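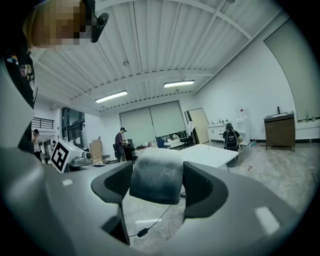 Birsen Aksoy asks whether a cable across a tile floor is really worth a whole thread, when you can put a rug over it and get on with your evening.

I think it's worth a thread. Please don't use a rug. A rug on glossy tile slides, and with a cable under it you get a ridge that you can't see. You also stop checking the cable.

I've been working on the big room at Kırmızıgül since the end of summer. White walls, shiny tile, a tall window with a dark frame, black railing up on the wall. It's a nice bright room and it was built with too few outlets.

So everything that needs power ends up on the floor. Thin black cable running across at an angle, small black box partway along it. Anyone who has ever set up a room like this knows the kind.

The box is the part people forget. A flat cable you can tape down. A box in the middle of the line stands up off the floor and catches a toe, and it shouldn't be buried under tape or fabric because a power supply needs air.

What I do first: move the box. Slide it along until it's against a wall or under a table leg rail, and let the slack be on the side where people don't walk. Most of the time there is enough cable to do this and it was only left where it landed.

Second, go along the wall and not across. It takes more cable. I bought a 20-foot extension for that room and it was too short once I went around the door, so I got another one. Don't chain them. I took the first one back and bought one long one.

Where you have to cross, cross straight. A diagonal is the shortest path for the cable but it takes up more of the floor that people walk on. Straight across at the narrowest point, with a cover on top.

Covers. I tried the Boretby one, the soft rubber kind that comes rolled up. It smelled for a week and the ends curled. Putting it upside down in the sun helped with the curl. It did nothing for the smell.

The Oltness one is harder plastic and comes in sections. 275 lira for a pack when I bought it, and I needed two packs. It stays flat. It clicks when you step on the joints, which bothered Serpil more than it bothered me.

Tape: cloth gaffer tape only. Wipe the tile first and let it dry. Regular packing tape leaves a gummy line on a glossy finish and I spent a whole morning on my knees with warm water and dish soap getting an old one off.

Tape the length of the cable, one strip centered on top, and press down both sides. Short strips across it every so often look tidy and come up by lunchtime.

Someone asked in a message why not just have an electrician in. We got a price. 3000 lira for floor outlets, plus cutting the tile, plus finding matching tile, and the shop that sold the tile is closed. It's on the list for December. I would not bet on December.

Fadime's suggestion was a pale cable cover so it would disappear against the floor. I went the other way. I want people to see it. White light on shiny tile already makes bright strips you have to look past, and a cover the same color as the floor gets lost in that.

Same goes for the window. At night the glass goes dark and gives you reflections, and people walking in tend to look up at it, or at the railing, or at each other. They don't look at the floor. Set the room up for that.

Another small thing – coil the leftover cable in loose loops, with a fabric strap, and hang it off the table. Don't wind it tight around the box. The cable fails right where it leaves the box, and that's the spot you strain when you wrap it.

I label both ends too. Masking tape flag, ballpoint, what it powers. When it's time to clear up, people pull the right plug. Before the labels we had a lot of shouting "is this one yours" from one side of the room to the other.

Order for packing up, since I got asked twice: unplug at the wall, walk the cable back, lift the cover, coil, strap, then sweep. Sweep last. Grit under a hard cover scratches tile, and you can see where it was if you get down low.

Defne has the leftover Oltness pieces if anyone nearby wants to try a short run before buying. They are in the cupboard by the door, bottom shelf, behind the Brorkska paint cans.

Will add a post about the folding tables when I've fixed the feet on them. Two of the rubber caps are missing and they scrape.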